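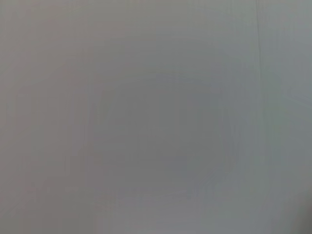
Gray, with a faint streak or two.

Drying Plates Without Losing the Counter

I have owned a dishwasher twice in my life and both times it was me. So I have opinions about dish racks, and after 31 years of standing at sinks I feel entitled to share them with people who only came looking for how to get rid of the smell in a sponge. (Throw out the sponge.)

Start with the order you wash in. Glasses first, then flatware, then plates, then whatever you burned. Everyone's grandmother knew this and everyone's roommate does not. If you do the lasagna dish first you are washing your wine glasses in lasagna, and you will taste it in March.

Plates go in the rack on edge, all leaning the same way. I know it looks fussy. Two plates leaning toward each other make a little tent, and the air inside a tent goes nowhere. Leave an empty slot between them if you have the slots to spare. My rack is a Meten, bought on sale, and it claims to hold more plates than I have ever had friends. Half full is how it works best.

Big plates at the back, small ones in front, bowls at the end where they can sulk. Bowls never fit. I tried an Ekico rack with special bowl prongs and the bowls fell off the special prongs. They now go upside down on a folded towel, and I refold the towel once so they aren't sitting in their own puddle.
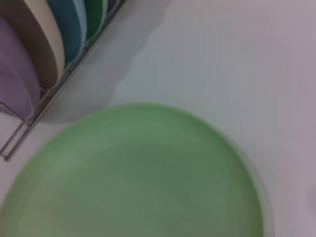

Plates that are coming straight out of the rack and onto the table can go flat as soon as they're dry, but check the foot first. That is the ring on the underside, and it holds water like a grudge. Tip the plate, give it one wipe, and then put it down. Stack a plate with a wet foot and you get a ring on the one below it, and then you have washed two plates to dry none.

Colored plates deserve a word. Matte finishes show gray marks from knives and forks, and people throw the plates out thinking the glaze is ruined. Usually it's metal left behind by the fork. Make a paste from baking soda and a little water, rub it on with a soft cloth, leave it for six or 7 minutes, and rinse. Try it on the back of one plate before you commit to the whole set. I had a bowl from the Ambaye outlet that went shiny in one spot, and I still turn that side to the wall.

As for the rack itself, wire ones need a bath too. Once a month mine goes in the sink with hot water and a cup of white vinegar for almost half an hour, and then I go over the joints with an old toothbrush. The joints are where the orange starts. If yours has already started, a dab of clear nail polish on the bare spot will buy you a season – after that you are just painting rust.

Last, put the dry dishes away before bed. A rack that's full at 7 in the morning is a cupboard with bad posture, and you'll end up washing breakfast around it.

Comments

platesandregrets: The fork mark thing worked on my mother-in-law's set. I have not told her they were ever marked.

Soggy in Duluth: Disagree on the towel for bowls. Mine smell by the second day. I use a cooling rack over a sheet pan.

kitchen_drawer_6: Does anybody know if Prirnix still makes the narrow rack? Mine lost 2 feet and now it rocks.

Contact | Copyright Wrung Out Household Tips | Back to top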